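4.2 What the diaries can and cannot tell us about wasted food

The claim most often made for the Grornel shelf-label scheme is that households which sort their fridge by use-by date throw away less food. Reports from Arnholm and Brodulley repeat it with few doubts. We think the evidence is much weaker than it looks, and our own diaries give only limited support to it.

Of the households in the study, 229 returned a diary that could be used. Each diary asked the person who did most of the cooking to write down what was thrown away, where it had been kept and why it was no longer wanted. The last question caused the most trouble. "Gone off" was by far the most common answer, and it covers everything from mould to a faint suspicion about a tub of cream. Lo Presti treats such answers as a sign of poor storage. We see no good ground for that. A person who bins half a cucumber after a week away has a planning problem, and a label on the shelf would have done nothing to save it.

The diaries also rest on people being willing to record their own waste. Several entries were plainly filled in at one sitting, in the same pen and with the same few words. In Brodulley, where diaries were collected in person, the amounts dropped sharply towards the end of the month. The local report reads this as the labels beginning to work. It could just as well be that people had grown tired of the diary — a pattern familiar to anyone who has asked the public to keep one. The two explanations predict the same figures, and nothing in the design separates them.

A further problem is the fridge itself. The scheme assumes that a household has enough shelves to set one aside for food that needs eating soon. In smaller kitchens this often fails. Shelves are taken out to make room for a large pan and never put back, and the door ends up holding milk, sauces and medicine together. Households in this position were told to use "the most visible area", which each of them understood in its own way.

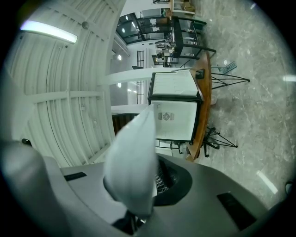
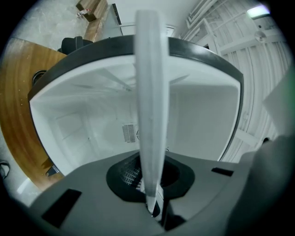 Figure 2. Two views from the same place. The second looks into an open white appliance compartment, with shelf-support lines across its back and side panels.

The guidance given out in Arnholm made matters worse by changing halfway through. Early households were asked to keep opened food at eye level; later ones were asked to keep it on the lowest shelf that was not used for raw meat. The two groups were then added together, and the average was reported as the effect of "the scheme". We have separated them where the records allow. The early group wasted slightly less, though the gap is small and goes away once single-person households are removed.

Lombardi, the firm that printed the labels, has suggested that a fall of 20 per cent should be expected in any town that takes up the scheme. We could not find where this number comes from. The nearest source is a pilot of 30 households, all of whom had asked to take part and all of whom had been sent a booklet of recipes for leftovers as well. Whether the booklet or the labels made the difference was never tested. People who sign up for a waste project in April, with no reward on offer, are also unlikely to be typical of their street.

None of this shows that labels are useless. Some people told us they liked them, and a few had carried on with their own version, using tape and a marker pen. Liking a thing is a poor measure of what it does, however, and we would be slow to spend public money on this basis. A fair test would weigh the food bin directly, keep the guidance the same from start to finish and give the recipe booklet to both groups. It should also record how each fridge was laid out before any label went in, a step left out of every report we have read, ours included. The next section looks at shopping habits, where the diaries are a little more complete.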